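Why I still get excited about first years

Our new intake started in June and I have been in a good mood ever since. There are four of them at Fovholm this time, all in boots that hadn't bent yet, and by the end of the first week one had already asked me why we preheat thick plate and then asked why again when I gave the short answer. I love that! If you have worked in fabrication for any length of time you will know how easy it is to forget that somebody once had to explain it to you. 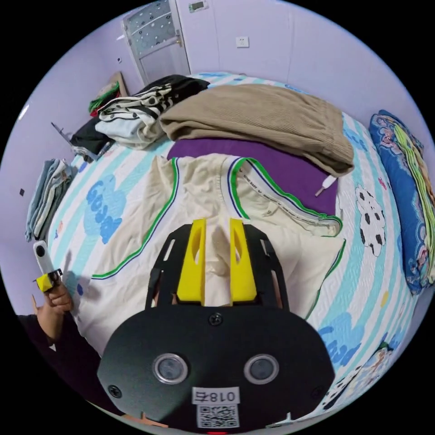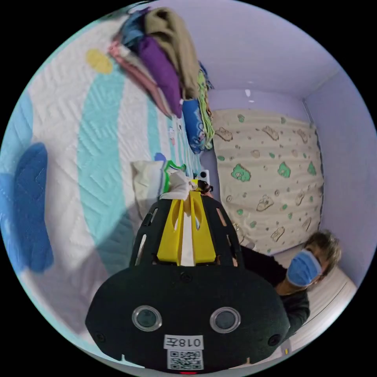
So I want to make a case for apprenticeships, and in particular for the slow, old-style kind where a young person spends real time on the floor beside tradespeople and gets to be ordinary at things for a good long while before they are any good at them.

There is a push in our industry to shorten everything. I understand where it comes from. Shops are busy, customers want their tanks and chutes yesterday, and a fourth year on the books costs proper money. I have sat in meetings where the whole of a trade was broken up into little tickets, each one a fortnight long, as if you could collect them all and wake up a boilermaker. You can certainly teach someone to run a decent flat fillet in a fortnight. What you can't do is teach them to look at a drawing for a hopper and see, before a single plate is cut, that the welder won't be able to get a torch into that back corner.

That sort of seeing comes from hours. Our own program asks for 1,409 logged hours in the first year under direct supervision, and people from other shops sometimes laugh when I tell them the number. Fine, let them laugh! I have watched what happens in those hours. In the first 200 they mostly sweep, grind, fetch and listen, and somewhere past that they begin to hear the difference between an arc that is happy and one that isn't. By the end of the year they are setting up the rolls by themselves and calling someone over only to check.

I was at Destden a while back to see how they do it, and came home full of ideas. They give every apprentice a job to own from the drawing through to the truck, even if it is only a bracket - marking out, cutting, fit-up, welding, paint, the lot. The bracket goes out with the apprentice's initials on the job card. We have copied this without shame. Our first one was a set of handrail posts for the Nyamweya job, and the young woman who made them went over the base plates with a square so many times that I had to tell her they were finished.

Now, I do hear the argument that the old way had plenty wrong with it, and I agree. I was shouted at for most of my first year and learned nothing from the shouting. I spent months on the broom when I could have been practising. Keeping the long apprenticeship doesn't mean keeping all of that, and the classroom side has improved beyond recognition. The theory modules make far more sense than the photocopied pages I was given, and safety is taught as part of the job from the first morning, with lock-out and gas testing practised until they are boring. Boring is exactly how I like my lock-outs.

Cost is the harder point. A small shop with 10 people on the floor feels it every time a tradesman puts down his own work to help with somebody else's. We set aside 2,000 hours a year for our people to do nothing but teach, and it was a nervous day when we first wrote that into the budget. But rework has come down, and the older hands are enjoying themselves. One of them had been talking about retirement for ages and has gone quiet on the subject since he was given two apprentices and the big press brake.

I'd like to see more shops share the load as well. Oko does lovely stainless work and hardly touches heavy plate, and we are the other way around, so why shouldn't our second years swap for a few months? Their kids would learn to handle 20 mm plate and ours would learn to keep their fingerprints off things. I have put the idea to them and they sounded keen. If your shop is within driving distance and you have an apprentice who has never seen a pressure vessel come together, send them over with their own helmet and a big lunch.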